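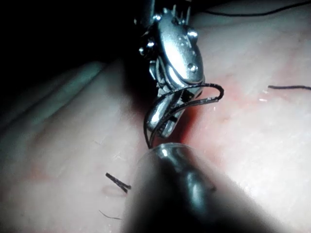 Uleck is a small reference library and reading room for the history of record keeping. We collect books, copies of old documents and working replicas that show how people stored information before printing, from tally sticks and knotted cords to clay tokens and wax tablets. A good deal of what we look after comes down to one of the simplest materials there is. A black thread taken around a piece of steel and brought back on itself makes a loop, and a loop or a knot in a line can stand for a number, a debt or a day. Our cord collection starts from that idea, and it is still the part of the library that gets the most requests.

The library began in March, in two rooms over the old Brunner print shop in Ernville. Verena Zwahlen had been teaching evening classes on early writing systems and had run out of space for her books. The first shelves held her own copies and a set of plaster casts left over from the classes. When the print shop closed we took on the ground floor as well, and the reading room is there now, with the street door at the front and a ramp at the side.

Today the reading room has 42 seats. The replica drawers are open to anyone who signs in at the desk, and you may handle most of what is in them. The exceptions are the wax tablets, which mark easily, and the older casts. Photography is fine without flash.

We also run courses. Each one lasts 6 weeks and covers a single method of keeping records, with reading to do between meetings. Past subjects have included split tallies, merchants' seals, calendar notches and the layout of early account lists. Groups from local schools come for a shorter visit - usually a morning - and make a tally of their own to take home.

The Drosthorpe Papers came to us as a long-term loan. They are the notes and drawings of a collector who spent 40 years copying marks from bone, antler and stone. He was careful with his measurements and less careful with his dates, so we are checking the dates against published sources as we go. The first 100 sheets have been cataloged and can be requested at the desk. Please give us a day's notice.

Uleck is paid for by course fees, memberships and a small yearly grant. Entry to the reading room is free.

Page last updated 30/04/2021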